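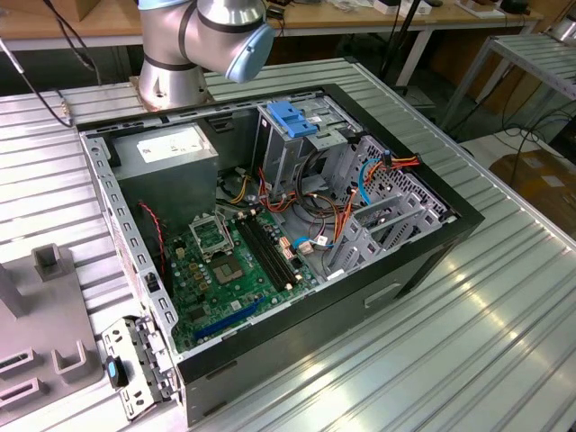 Skiltside Camera Club, minutes of the March meeting, upstairs room, 7.30 start. 23 present, apologies taken as read. Minutes of last time agreed, one change: the Clulterska outing was a two-coach trip, not one. First proper item was the set subject for the spring print round, carried over again. "Spot Colour" got most hands. Long talk about what counts. Agreed it means one strong colour in an otherwise plain picture, no selective colouring done on the computer. A bright blue latch in a computer case full of grey metal would count. A red coat against a green hedge would not, too much going on. Judge to be told the wording in advance this time.

Matters arising
Projector: bulb replaced, picture still a bit green on the left. Try other lead before spending anything.
Tea money: box is short of change. Please bring coins.
Key to the print cupboard: found. In the print cupboard.

Money
Balance 2,920 pounds after hall rent paid. Subs still owing from a few, reminder to go out. Question from the floor on why we sit on that much. Answer: the stands will need replacing, and the hall may put rent up in autumn. Not everyone happy with that, but left there for now.

Spring exhibition
Dudadholm library has said yes to the long wall again. Two weeks, hanging from 9am on the first day, all down by 5pm on the last. Library want names and prices on cards, not on the mounts. Prices optional.
Limit of 2 prints per member, any size mount up to the usual. Nobody to bring framed glass, library insurance won't have it.
Leaflets: quote in for 1,000, folded, colour one side. Felt to be too many. Then found the price for fewer was nearly the same. Agreed to go ahead with the 1,000. Cover picture to be picked from last year's winners, vote at next meeting. Members to take a bundle each for shops, surgery etc.
Someone asked if visitors could vote for a favourite print. Yes, slips and a box by the door. No prize, just a mention.

Portrait evening
Went well by all accounts. Complaints that the same few people hogged the lights. Next time two sets of lights at opposite ends of the room, and swap over at the tea break. Backdrop paper badly creased, end of roll to be cut off. Suggestion that sitters be given a print afterwards, agreed, whoever took it pays for it. Sitters to be asked first if they mind being put on the club page, and written down this time, not just a nod.

Table-top practical
Next practical night is close-up and table-top. Bring tripod, a lamp if you have one, and something small with an interesting surface. Black card and white card will be provided. Shiny things are harder than they look so allow time. Hands in the shot allowed, was asked.

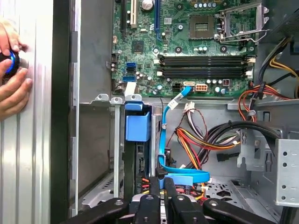 Hand on a black knob with a blue glowing ring, ribbed silver panel behind.

Beginners to be paired with someone who has done it before. Lights in the room can go off but the corridor ones must stay on, fire rules. Extension leads to be taped down, there was nearly a fall in the autumn.

Match against Vrettos
Vrettos Photographic have asked for a return match, digital only, in thier rooms. We lost the last one by a fair bit. Accepted. Selection from this season's entries, no new work. Anyone not wanting their picture used to say so by the end of the month. Lifts being sorted, list on the door.

Outing
Clulterska again or the canal. Show of hands was for the canal. Early start for the mist, 6am at the lock car park. Bring own breakfast, café doesnt open till later.

Any other business
Old enlarger still in the back store. Free to anyone who will carry it down the stairs. Otherwise tip.
Heating: too hot near the radiator, too cold by the window. To be raised with the hall.
Request for fewer slideshows with music. Noted.

Closed 9.40. Next meeting same room, same time, chairs to be put out by whoever gets there first.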